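Comparing two wrist camera positions for a parallel gripper in simulation

Project report, robotics module. Ilham Chraibi, Puspita Kwok, Syahrul Pattinasarany
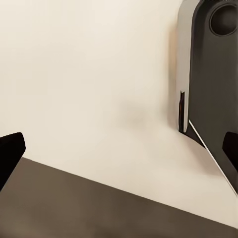 Figure 1. Simulated view between the open gripper fingers, with the second device at the right and nothing held.

1. Background

Our group was given the simulated workcell from last year's course and asked to choose one part of it to test properly. We chose the wrist camera. The workcell has a parallel gripper on an arm, a table against a plain wall, and other equipment standing near the wall. Last year's group mounted the camera close to the gripper and left it there. Their report says the arm "sometimes lost the block" on approach but does not say how often, or where the camera was pointing when it happened.

We wanted to know whether moving the camera back along the wrist would reduce the number of failed grasps, and what it would cost us in other ways. Analyn Sebastian supervised the project. Gwendolyn Brannigan set up the accounts on the simulation server and explained the logging format.

2. The two mounts

We named the mounts after the configuration files they came from.

Arkus is the original mount. The camera sits near the base of the fingers and looks out between them. An object directly in front of the gripper is large in the image, but the fingers take up the sides of the view and the camera sees little of the table when the wrist is tilted.

Butetari is our own mount. The camera is further back and angled down by 26 degrees relative to the wrist. It sees both fingers for most of their length and more of the table, and the object is smaller in the image.

The gripper, the arm, the lighting and the controller were the same for both. We used the same random seeds so that each mount was given the same block positions in the same order.

3. Method

Each mount did 80 trials. In a trial the arm started from a home pose, moved to a pre-grasp pose above the estimated block position, corrected itself using the wrist camera, closed the fingers and lifted. A trial was a success if the block was still between the fingers after 5 seconds. If the controller could not find the block in the camera image it was allowed to repeat the search once and was then stopped.

The block detector was a simple colour threshold followed by a size check. We considered training a small network but there was not enough time left after the start of term in September, when the server was down. The threshold values were set on a separate group of images and not changed afterwards.

We also kept the wrist images from before each trial. Most of what we say in section 5 comes from looking through these by hand, which took longer than running the trials.

4. Results

Butetari had fewer failed grasps than Arkus. The gap was largest for blocks placed near the wall, where the wrist has to tilt to avoid touching it. In the middle of the table the two mounts did nearly as well as each other, and we would not claim a difference there.

Arkus was better at the final correction. When it had the block in view, the fingers closed closer to the centre of the block. With Butetari the block was often gripped off centre, and in a few trials it turned in the fingers during the lift. These still counted as successes under our rule, so the success rate alone makes Butetari look better than it is.

The search step took longer with Arkus. It was also the step that failed most often.

5. Problems

The wall and the table have very little texture. A view can contain a large area of cream wall and a dark tabletop and nothing the detector can use. In a tilted pose the far edge of the table runs diagonally across the image, and our first version of the detector, which looked for a horizontal edge to work out the camera height, gave wrong values. We removed that step for both mounts before the recorded trials.

The dark equipment near the wall was a second difficulty. The fingers are matte black, and where one of them overlaps a charcoal housing the outline is hard to pick out. We had hoped to measure the finger opening from the image as a check on the joint reading. It worked against the wall and not against the housing, so we used the joint reading throughout.

Syahrul noticed late on that the soft shadows on the wall could pass the size check if the threshold was loosened. We kept the stricter setting. It probably cost both mounts some detections.

6. What we would change

A second threshold for grip position should be part of the success rule. We would also put some texture on the table and repeat the trials near the wall, as the present setup may be harder than a real bench. Puspita has started a version of Butetari with a smaller downward angle, but it has not been run on the full set of seeds.

The configuration files and logs are in the group folder under the mount names. Use the second copy of the Arkus file. The first still has the edge step switched on.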